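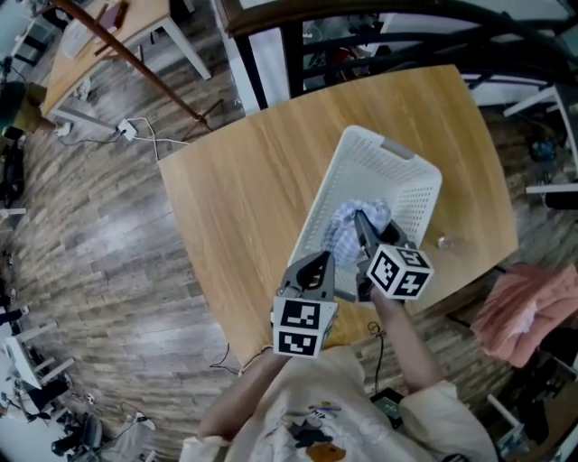
Deepika Chettiar
Workshop lead, Undudley Home Robotics Group

Can a machine do your laundry basket yet? How to find out in an afternoon

Short answer, no. Longer answer, bits of it. Picking a cloth out of a basket, yes, most of the time, if the basket stays put. Folding what you picked up, sort of. Deciding which things are clean, no.

I get asked this every week by people who've seen a video. So this is how you test it yourself, with one basket and one cloth. It's the same routine we use at Undudley before we let anyone spend money. Writing this between sessions so bear with me.

What you're doing, in a nutshell. You hold the gripper. You do the chore by hand, but only with the gripper fingers. The recording gets used to train the arm later. If you can't do the chore with two gripper fingers, the arm won't either. Saves weeks, knowing that.

You need

- hand-held gripper pair, with the marker cubes fitted
- a table you can get round on three sides
- a plastic laundry basket, the sort with holes in
- one checked cloth
- a marker board on a stand
- recorder unit and its cable
- tape
- something to write on, paper is fine

Don't buy a special basket. Use whichever one lives in your house. The holes are a nuisance and that's the point of using it.

1. Pick ONE chore

"Laundry" is not a chore. It's a dozen chores in a trench coat. Write down one thing with a start and an end. Ours was: cloth starts crumpled in the basket, cloth ends flat on the table. Done. Anything that happens before or after belongs to a different test.

If you find yourself writing "and then", stop, cut it there.

2. Set up the table

Basket in the middle, on a slant. People always line it up square with the table edge and then the trained arm can only cope with square. Nobody's basket at home is square to anything. Move it a bit every few goes.

Marker board goes up before you start and stays up. Stand it where the cameras can see it past the basket. If someone knocks it, start the batch again. I know. Sorry. Do it anyway, the positions drift otherwise and you'll be chasing it for days.

Leave ordinary stuff on the table if there's room. A cup, a box, whatever. Bare tables give you a machine that only works on bare tables. We leave a clear glass cup out near the basket. Clear things are hard for cameras so it's good practice, and it makes you watch your elbows.

Cables. Have a look where they hang before each batch. The one off the gripper wants to drop down your side of the table, clear of the basket. Taped at the elbow works for some people, I don't bother.

3. Check the cubes

Each finger has a white cube with black squares printed on it. That's how the software knows where the finger is. Wipe them. Make sure your sleeve isn't going to flop over one. Short sleeves, basically.

Then wave both grippers about slowly over the table and look at the tracking page in Dastier. Both should show up solid. If one flickers, it's nearly always the one that goes down inside the basket rim, because the rim hides it. Two ways out:

- come in steeper, more from above
- tip the basket towards you a little

Don't turn up the smoothing to hide it. It looks lovely on screen and the arm then misses by a finger's width. Ask me how I know.

4. Do ten throwaway goes

Not recorded. You'll be awful. Everyone tries to pinch the cloth like they would with a thumb, and the gripper doesn't have a thumb, it has two flat-ish things that close. Go for a fold or a peak sticking up. Never the flat part. If there's no peak, poke the cloth with one finger till there is.

Slow down. No, slower. About the speed you'd move if somebody was asleep on the table.

5. Record

Start, pick, lift clear of the rim, set down, open, back off, stop. Same order every time, but vary how the cloth lies. Drop it in from a height between goes instead of placing it. Placing it is cheating and you won't notice you're doing it.

Keep the bad ones! If the cloth slips and you pick it up again, brilliant, that teaches recovery. Only bin a take if the tracking went or you stopped halfway to talk to someone.

How many? Our first decent result came off 172 takes. Ranport, who run the same basket test at their place, went to 900 and got an arm that coped with two different baskets. At 2000 theirs was hardly any better than at 900, so don't kill yourself. Batches of 12 then put it down and have a stretch. The grip is a proper forearm workout.
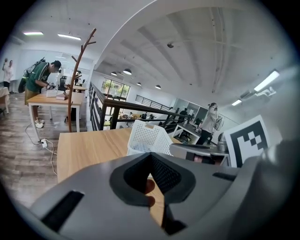 Basket on the table, marker board propped up to the right of it, gripper in hand.

6. Work in the same room as everyone else

I used to shut people out. Quiet room, blank walls, nothing moving. Then we took the arm to somebody's kitchen and it fell to bits as soon as anyone walked past.

Now the rule is the opposite. People at the next table, people wandering about behind, fine. Let them. The camera on the gripper sees a huge wide slice of room, windows and ceiling lights and all, so it might as well see a normal one. Only thing I ask is that nobody shifts furniture in the middle of a batch. And mind the power strip on the floor.

Light changes through the day. Do a batch in the morning and one at four in the afternoon. Shiny floors throw a bright streak and if you've only ever recorded it in one spot the arm can get weirdly attached to it.

7. Watch it back

Boring but do it. Pick a handful at random, watch them through at normal speed. You're looking for:

- hand comes into shot over the cube
- cloth leaves the basket still snagged on a hole
- the basket gets dragged along with the cloth (counts as a fail, write it down)
- you finished with the gripper still touching

Snagging is the big one with these perforated baskets. A corner pokes through a hole and you, being a person, feel it and give it a wiggle. The arm doesn't feel it. If you want it to wiggle then you have to wiggle in a way the camera can see. Overdo it a bit.

8. Train, try, score

Training is a seperate guide, linked at the bottom. For scoring, keep it dull. Somebody who didn't do the recording drops the cloth in. Arm has a go. Write pass or fail. No half marks for "nearly". No moving the basket back for it.

Do the scoring with a cloth the arm hasn't seen too. A check pattern is kind to cameras, lots of edges to look at. Plain dark is nasty. We had ours picking the checked one happily and then staring at a black sock like it was a hole in the table.

So can they do chores yet

My own view, May of this year, ask me again later.

Getting a cloth out of a basket: yes, if someone has put the hours in with that sort of basket.
Laying it roughly flat: yes, slowly. You could do five.
Folding: small square things, on a good day.
Pairing socks: no.
Fitted sheets: I can't do those either.
Emptying the washing machine: no, arm won't go in the drum without clouting the door. Ngô, our other arm, is thinner and does fit in, but then can't lift a wet towel. Swings and roundabouts.
Noticing the wash needs doing: no and this is the one people really want.

Shop floor is a bit kinder. Same part, same tray, same light, all day long. If your job is moving cloths from bin A to table B and the bin's bolted down, you could have something useful. It won't be quick. For a house, I'd wait.

But do the test. It's an afternoon. Even if you never train anything you'll find out which bit of the chore is hard, and it's never the bit you thought. For me it was getting over the rim. Never once in my life thought about the rim of a laundry basket before.

Things that go wrong, quick list

Tracking jumps when you reach across: your arms are crossing, swap which gripper goes in the basket.
Cloth falls straight out: you've pinched one layer, go deeper.
Gripper won't close all the way: fluff in the slide. Old toothbrush.
Dastier says "board not found": someone's bag is in front of the board. Always a bag.
Basket skates on the table: bit of tape underneath. Not loads, you want it to move if it's pulled hard or you'll never spot the dragging.
Recorder stops on its own: cable at the recorder end, push it in till it clicks.

Comments (4)

mopsy_k
We tried this with a wicker basket. Do not try this with a wicker basket.

Terrapin9
Step 4 is so right about going for the peak. I'd been scraping away at the flat for an hour. One question, do you reset the cloth between the slip and the second pick or leave it where it landed?

Deepika Chettiar
Leave it where it landed. If it's gone on the floor, stop the take and start a new one.

halfpenny
Good read but I still think a machine that folds a tea towel in four minutes is not a machine that does chores. My nan would've had the lot put away and the kettle on.

More guides
Training your first pick: from takes to a moving arm
Marker boards, where to stand them
Cups, glasses and other see-through horrors
Scoring sheets to print
Wiping down tables, the chore test
Cleaning gripper slides

Home Guides Chore tests Kit list Open evenings Contact Back to top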